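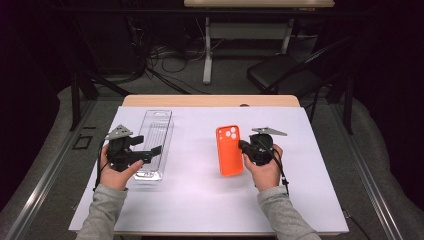

*Fig. 1: Clear plastic tray and orange phone case on a white-topped table.*

# Who reads the labels? A study of wall texts at the Marchetti, Plolville

Second-year project, Museums and Collections

## Background

The Marchetti is a municipal gallery on the upper floor of what used to be Plolville's corn exchange. It owns 3000 works, most of them prints, most of them in drawers. The permanent display shows 32, and the selection hasn't changed much in the time any of us has been alive. It leans heavily on the Imska school, a group of landscape painters who settled upriver, quarrelled, and left behind a great many views of the same weir.

Every work on display has a wall label. The gallery is proud of these. They were rewritten two years ago at some expense, and the leaflet at the front desk mentions this before it mentions the paintings. Our question was whether visitors read them, and whether the wording made any difference to how long people stayed in front of a picture.

## What we did

We began with the labels themselves. We copied all of them out and sorted them by length and by what they talk about: the painter's life, the making of the work, what it shows, or who gave it to the gallery. The last group was larger than we'd hoped. One label for a small oil of a cattle shed gives four lines to the donor's career in insurance and one word ("Shed") to the painting.

We then wrote new labels for six works, three long and three short, and the gallery let us hang them for a fortnight in June. The terms were that we used the house typeface and made no jokes. Both conditions were met, the second with difficulty.

For visitor responses we spoke to 40 people as they left. Everyone was asked the same things: which work they remembered best, whether they had read its label, and what the label had said. We also sat on the bench in the middle room and watched, trying to look like people who enjoy weirs.

## What we found

Most people said they had read the labels. When asked what the label for their favourite work said, 13 could give us anything beyond the title. Two of those described a label from a different museum. One visitor gave a full and moving account of a shipwreck that doesn't appear in any work, label or leaflet at the Marchetti, and we've left it out of the totals with regret.
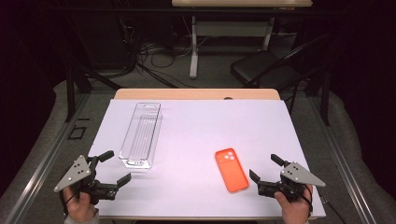
The short labels did better than the long ones, though less dramatically than we had promised in our proposal. People stopped, read, and looked up again. With the long ones they tended to read the first line, glance at the picture to check it was still there, and move to the next room. Labels that pointed to something in the painting worked best of all. Our text for *Weir, Evening* simply asked the reader to find the second heron, and from the bench we saw people step back, step forward, fetch their companions and argue. Several of them remembered the heron at the exit. None remembered the painter, which the gallery took quite hard.

We had planned to compare all this with the gallery's audio guide, Amo, but the handsets were away being repaired for the whole fortnight. Staff told us they hadn't had any complaints.

## Problems with the study

Forty people is a small group, and a good share of them came in on the one wet Monday when the café was giving away scones. They may not be typical art lovers. Our questions were also too polite. "Did you read the label?" is hard to answer with a no when the person asking is wearing a gallery lanyard.

We didn't change the position of any label, so we can't say what height or lighting does. The label for *Imska from the Tannery* hangs behind a radiator pipe and would have made a good test.

## Recommendations

- Keep labels under fifty words, and put the donor at the end.
- Give the reader one thing to look for in each work.
- Move the label behind the pipe.

The gallery has agreed to keep two of our short labels on the wall. It has asked us to take the heron one down until somebody can confirm that there are two.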